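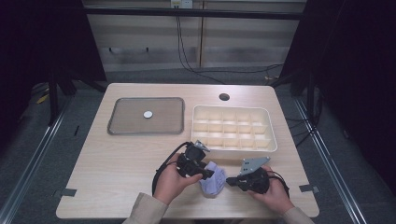

Search this site Enter keywords Go

Workbench and small parts store: March inspection

Site: Gultell, ground floor
Inspected by: Duyên Quan
Accompanied by: Lợi Thái
Marking: OK / Minor / Action

1. Walkways and exits

1.1 Main walkway clear to full width. OK
1.2 Rear exit opens from inside without a key. OK
Comment: door drags on the sill in the last part of its travel. Hinge packing to be checked.
1.3 Floor free of trip hazards. Minor
Comment: mat by the goods-in door has a curled corner. Replace or remove.

2. Benches

2.1 Tops stable under hand load. OK
2.2 Levelling feet locked. Action
Comment: bench 7 rocks on the window side. Lock nut missing. Đạt Đặng to fit.
2.3 Edges free of splinters and lifted trim. OK
2.4 Cable openings free of sharp burrs. OK

3. Electrical

3.1 Portable appliance labels in date. Minor
Comment: label on the Nistik desk fan cannot be read. Appliance register has it as item 682, in date. Relabel.
3.2 No extension lead plugged into another. Action
Comment: found behind the packing bench. Separated during the inspection. A fixed double socket was requested at the previous inspection and the request is still open. Thiện Phùng to chase.
3.3 Test button on the residual current device trips. OK

4. Storage

4.1 Racking load signs in place and legible. OK
4.2 Nothing stored within 100 mm of a heater. OK
4.3 Heavy items between knee and shoulder height. Minor
Comment: 3 cartons of Londum fixings on the top shelf. Contents are light for their size, but the cartons have no weight marked. Mark or move down.
4.4 Small parts containers labelled on the front face. Minor
Comment: labels on lids get swapped when lids are swapped. Same comment as last time.

5. First aid and fire

5.1 First aid box sealed and contents in date. Action
Comment: eyewash expired. Bình Lý to reorder.
5.2 Extinguisher pins and tags intact. OK
5.3 Alarm call point not obstructed. OK

Actions under 2.2 and 3.2 to be closed by Thursday. Item 5.1 closes on delivery. Minor items carry forward to the next sheet if still open.

Filed under: Workplace safety, Checklists, Stores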